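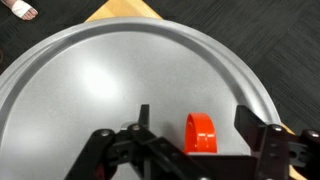
Figure 7.1. Round metal tray with a raised, rolled lip.

Chapter 7
Breakfast for Small Lodgings

Reading time for the whole chapter: 20 minutes

I've put off breakfast until Chapter 7 on purpose. If you've worked through the chapters on rooms, laundry and pricing, you now have a place people can sleep in and a fair idea of what to charge for it. Breakfast is where a lot of new owners spend that money again without noticing, and I was one of them!

My first house was the Grotside, up the hill from the ferry dock in Zancombe. It had 23 rooms, a dining room with a sloping floor, and a kitchen that had been built for a family of six. I inherited a breakfast menu along with the keys. It offered eggs five ways, pancakes, waffles, two kinds of sausage, and something called the Dockside Plate that I never fully understood (it had beans in it, and sometimes a fish). I kept the whole menu for my first season since I thought the guests would miss it. They wouldn't have. Most of them ordered scrambled eggs and toast, and the waffle iron lived under a towel.

So let's start with the question I should have asked back then. What is breakfast for, in a house your size? A big hotel can treat it as a restaurant with its own staff and its own books. You probably can't. For you it's part of the room, like the towels, and it has to be paid for out of the room rate or charged for openly. Both can work. What gets you in trouble is drifting between the two, where the couple in the front room paid for breakfast and the man across the hall thinks he did.

7.1 Counting what you serve

I'd like you to keep a breakfast log for one full month before you change anything. A cheap notebook is fine. Each morning write down how many guests slept in the house, how many came to eat, what time the first and last ones sat down, and what you threw out afterward. That last column is the one people skip, and it's the one I learned the most from.

In my second July at the Grotside we served 1,282 breakfasts. I was very proud of that number until I added up the other column and found 176 pastries in it, all bought from the Nechyporuk bakery at full price and all tossed in the bin by noon. They were good pastries, too. I had been ordering by the number of beds filled, and plenty of our guests took the early ferry and never came down at all. Once I started ordering by the number who had eaten the day before, adjusted for departures, the bin got a lot lighter and the bakery bill went down with it.

You'll do this calculation yourself in the practice section, using a sample log I've put at the back of the chapter. Please don't skip ahead and use averages. A weekly average hides the busy mornings and the dead ones, and you have to cook for both.

7.2 Who comes down, and when

Guests arrive in waves. At the Grotside there was a small early wave dressed for the boat, then a long quiet stretch when I could have painted the ceiling, then everyone else all at once, ten minutes before we closed. I tried asking people to pick a time on a card. Some did, most forgot, and a few filled in the card beautifully and then slept through it.

What helped was splitting the meal in two. Anything cold or self-serve went out early and stayed out. Anything that needed me at the stove had a shorter window, printed on the room card in large type. The early crowd was happy with fruit, bread and coffee, and I stopped frying single eggs at dawn.

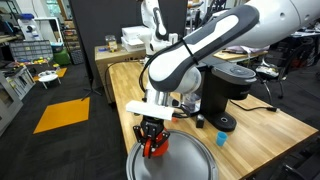
Self-serve is where small houses can save the most labor, and also where they make the biggest mess. The rule I work by is that a guest who has never been in the room before should be able to get a drink and something to eat without asking. Give each job its own spot, and leave elbow room between the spots. A black single-serve coffee maker standing on a butcher-block table, as you see it in the figure, will do for a handful of early risers, and a large round tray at the front edge of the same table is easy to reach. Beyond a handful of people, a single-serve machine means a line, so put out a thermal pot as well and keep the machine for the folks who want decaf.

Watch where the line forms, by the way. I visited a place in Parkau with lovely food and the toaster right beside the door, and every morning the people waiting for toast blocked the people trying to get in. Moving it would have cost them one extension cord. (Have an electrician look at your outlets before you add anything that heats. We covered load in Chapter 4, and I'll be stern about it again in 7.5.)

7.3 Writing a menu you can keep

A short menu is easier to cook, easier to shop for and much easier to hand over on the day you're sick. I suggest two hot dishes, one of them without meat, and a cold table that changes a little with the season. Write down the recipe for each dish, even scrambled eggs, and cook from the sheet yourself for a week. You'll find out quickly what you left off it. I left off salt.

Before you go on, look at your own log, or at the sample if you don't have one yet, and mark the two dishes you'd keep. We'll price them next.

3 reader comments

ferrytownbb: We did the log for a month after reading this. Our waste was nearly all yogurt. Switched to a big bowl instead of little cups and it's much better so far.

marshlane: Is the sample log in the print edition too? I can't find it after the practice section. Posted 03/10/2019

quilts_and_eggs: @marshlane mine has it after the index, weirdly. Also I'd like to know more about the Dockside Plate.

Contact | Copyright, all rights reserved | Back to top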